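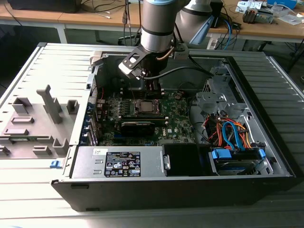 Section 7. Cleaning the inside of a desktop computer

Do this section before you install the Gisler fan kit. Please read all steps one time before you start.

1. Shut down the computer and switch off the power at the wall. Pull out the power cord, then all other cables.

2. Press the power button and hold it. This removes the charge which stays in the board.

3. Put the computer on its side on a firm table. Do not work on carpet.

4. Remove the side panel. Keep the screws in a cup.

CAUTION: Touch bare metal of the case before you touch any part inside. Repeat it each time you come back to the table.

5. Hold the fan blades still with one finger and blow the dust out with short bursts of air. Keep the can upright.

6. If you take off the heatsink, wipe the old paste from the processor with a dry cloth first, then with alcohol. Leave the processor in its socket.

NOTE: The paste in the Uton tube is enough for 2 processors. Do not use paste which became hard.

7. Clean the dust filter with warm water. It must be fully dry before it goes back.

CAUTION: Never use a household vacuum cleaner inside the case.

8. Close the panel, connect the cables and start the computer. If the fan makes a scraping noise, switch off and check that no cable touches it.

For the fan speed settings, see page 76.

Comments

pelhamk: Step 2 was missing in the old version, thank you for adding it.

dustyfan: My filter does not come out. Is it glued?

Veltside support: Some models have a clip under the front cover. Push it to the left.

Related guides
Changing a power supply
Fitting a second drive
Quiet fans for small rooms

Veltside Parts, Wometthorpe | Contact | Copyright Veltside | Back to top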